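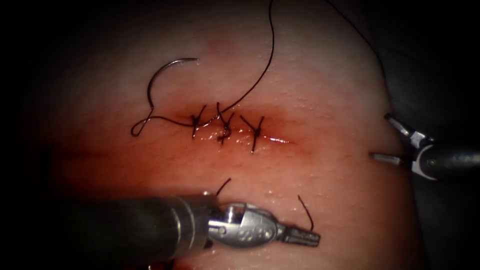 Suture practice room opens to trainees at Kunby hospital

The surgical training center at Kunby hospital has opened a practice room for stitching, and trainees from two departments can now book time there in the evening as well as during the day. The room has 11 places. It is on the same corridor as the old lecture hall, behind the door marked Eken, which is the name of the ward that used this part of the building before.

Until this spring, trainees in Kunby had to travel to the larger center in Gener when they wanted to practice on tissue pads. The trip takes most of a morning, and the places in Gener were often given to local staff first. The hospital said in a short statement that the new room should make it possible for every trainee to practice each week, and that no patient lists will be shortened for it.

The first course is about simple interrupted stitches. In this method each stitch is tied and cut on its own, so that one loose knot does not open the whole wound. It is one of the first methods a trainee learns, and the teachers in Kunby want it to be repeated many times before the group goes on to running stitches and deeper layers.

A short cut is made in the pad, and the trainee closes it from one end to the other. The teachers look at three things: if the distance between the stitches is even, if the edges of the skin meet without folding, and if the tails are cut to a similar length. A knot that is pulled too hard is marked as a mistake, also when the line looks closed. In a real patient such a knot can stop the blood from reaching the edge of the wound.
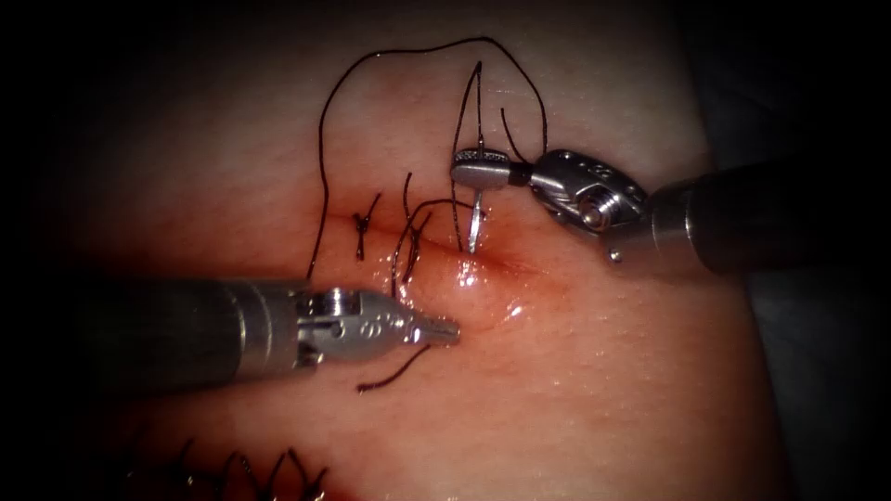

A curved needle is held above the incision during robotic suturing practice on a tissue pad.

The course is based on a program written by the Shevchuk training group, which has given similar lessons in Gener. It begins with handling of the needle, and the first stitch is tied only in the second session. Those who have done the Gener course before do not need to start again. They can bring their signed booklet to the training office and will be placed in the later sessions.

In the first month 222 bookings were made, more than the center had planned for. Most of them were for the hours after 5 p.m., and in some weeks there was a waiting list. The center has therefore decided to keep the room open one hour longer in the evening until the end of August. After the summer the times will be looked at again.

Nurses who assist in the operating rooms may also use the places when these are free. A separate course for them is planned, with more time for preparing and changing the instruments, but there is no date for it yet.

Trainees book at the training office or on the internal pages of the hospital. A booking is for one person and lasts 50 minutes. Pads, needles and thread are provided by the center. Used needles must be put in the yellow containers next to the door, and the pads should be left in their place, so that a teacher can look at the work and write a comment. The comments can be collected from the office on the next working day.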